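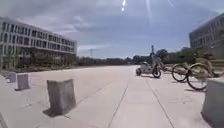
About Plollus

Hi, and thanks for clicking through to the page most people skip! I started Plollus, I still answer a good chunk of the email, and I wrote this page myself, so if it rambles you know who to blame.

We make one product. It's called Brekis, and it's a navigation kit for small robots that have to get around outdoors in places people also use: campus plazas, office parks, hospital grounds, wide walkways, that sort of thing. You bolt it onto the base you already have, plug in power and a network cable, and it handles figuring out where the robot is and where it can safely go next. You keep your own wheels, your own cargo box, your own paint job.

Why open plazas?

I used to build indoor delivery carts, and indoors is cozy. There's always a wall nearby to measure against. Then a customer asked if one of our carts could cross to the building next door, and wow, did that go badly. Big paved spaces look easy and they drive robots nuts. The ground is all one pale color, the buildings are far off on either side, the joints between slabs look like painted lines if your software is gullible, and the sun bounces straight up at the camera. Then you get concrete blocks along the path, parked bikes with thin spokes and handlebars sticking out, and somebody rolling by on a little three-wheeler.

So that became the job. Brekis looks at a place like that and sorts it into what stays put (the blocks, the buildings), what stays put until it doesn't (the bikes), and what's on the move (the person on the three-wheeler, who gets the most room of anybody). We don't ask you to put up beacons or stick markers on the pavement. You drive the route once with a hand controller, check the map on a laptop, and fix anything it got wrong.

What comes in the box

The standard Brekis kit has 2 cameras, the compute unit, a mounting bracket, all the cables, and a printed setup guide — yes, on paper, I like paper. Each kit costs $1,974, and that includes map updates and help by email for the first year. If you're a school or a student club, the price is $1,918. I know that isn't a giant discount. We're a small shop and it's what we can do right now.

If you'd like us to do the setup, we sell that too, under the name Dutine. We come out, walk your site with you, mount the kit, record the routes, and stay until your own people are comfortable driving it. Most Dutine visits take a couple of days. Rain slows things down.

What it doesn't do

I'd much prefer you hear this from me before you buy. Brekis is for paved ground at walking speed. It doesn't do stairs, it doesn't cross public roads by itself, and it gets cautious in heavy snow (it will stop and wait for you, which some folks find annoying). Low sun is still our toughest problem. The release we put out in March made it a lot better, and we're still working on it.

Who we are

There are seven of us, and we work out of the ground floor of an old print shop on Penrose Street. Four write software, two build and test hardware, and I do whatever's left, including the shipping labels. Every Tuesday we drop everything and go test outside, all of us, even the people who'd really like to stay at their desks. I think it's the best habit we have. You learn more from an hour of pushing a cart across hot concrete than from a week of staring at logs!

Come say hello

If you've got a robot base and a site in mind, send us a rough sketch of the route and a few photos taken at the height of your robot. Knee-level pictures are the most useful ones by far. We'll write back with a plain yes, no, or "maybe, let's try it," and there's no charge for asking. Visitors are welcome at the shop on test days too — just email first so we can tell you where we'll be, and wear shoes you don't mind walking in.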